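Grenside Test Tasks: Questions We Keep Getting

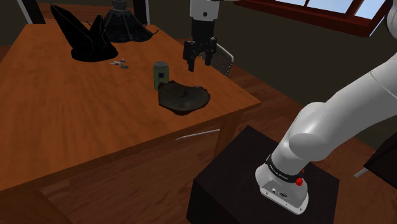

Page last changed: 2024-03-20

Do the house rules apply in simulation?
Yes. A table that exists only in software still gets a written task sheet, and so does the can standing on it.

Where should the gripper be when an episode starts?
Open, fingers down, clear of every object. If it begins already touching the bowl, the run goes in the bin, however lovely the rest of it was.

How many runs before I may quote a success rate?
105 per task. The old number was 20, and we all remember the Brorka results.

May I drop the failed ones?
No. You may sigh at them.

Is a nudge a collision?
If the arm meets the tabletop, yes. Brushing the object you were told to pick up is fine. Sending it onto the floor is a failure, even if it lands upright.

Can I move the background furniture and decorations?
Log it as a new layout. Gresa users: the layout number does not change by itself, whatever the menu suggests.

My run hit the 800-step limit with the can in the air. Does that count?
It counts as a failure. Put it down sooner.

Who grants exceptions?
Vaida Avotiņš, in writing. The next round of requests opens in April.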